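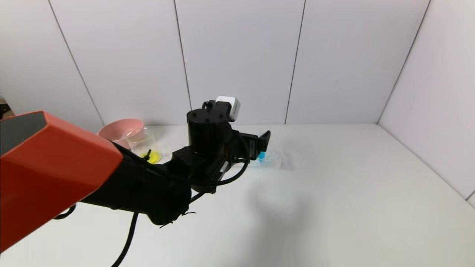
White table, pink bowl, clear cup

Conical tube rack, do you trust the labels??
Hobby Bench > Storage & Racks

tidewrack
ok so mixing dye colors for the Cindar candle tests, finally got a real rack instead of a coffee mug. Clear acrylic one from Drukmont. 50s fit fine, stand up straight. Problem is the little red position labels. From one side I read A2 fine, spin the rack and it's all backwards thru the plastic. Blue went in next to B3 on Sunday and I wrote down A3 in the notebook. Whole page is now suspect
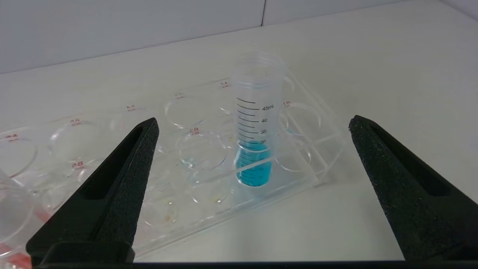 and the blue is sitting under the 30 line, which matches what I wanted, so the tube itself I trust. Frosted ones hard to read for anyone else? Clear rack + frosted tube + white table, my eyes slide right off

mudlark_17
label the tube not the rack. done. sharpie on tape, color and batch number. I'm on batch 106 and never once looked at a rack letter

pell
disagree, tape falls off if you wash them. Rack letters are great IF you pick a front and stick to it. Dot of nail polish on the A1 corner

mudlark_17
tape falls off because you buy bad tape

tidewrack
not buying more tape lol. Nail polish i can do. What about a white card under the rack, or dark? Table's already white so a card does nothing I guess

gullwing
dark card. Did this with the Essien rack, night and day. Also push the rack to the back corner so your sleeve isn't dragging over open tubes. Mine looks like this
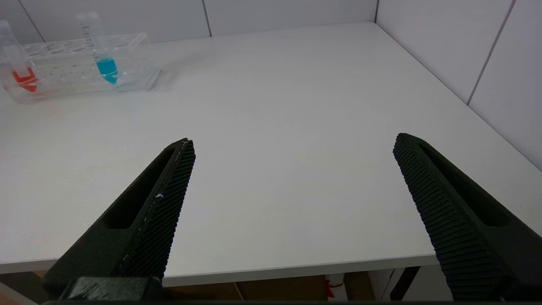

Photo: tidewrack, from the Mana swap gallery

same idea. back left, red-orange tube in the rack, lots of bare table in front to work on

pell
back left only if you're right handed!! I'm a lefty and that's exactly where my elbow goes

gullwing
fair

mudlark_17
still say tape

tidewrack
ordering black card tonight, polish on A1. Will redo the blue page too. Anyone know if caps for these come seperate, mine were in a diff bag and I cant find it

pell
they do, check the bottom of the box first tho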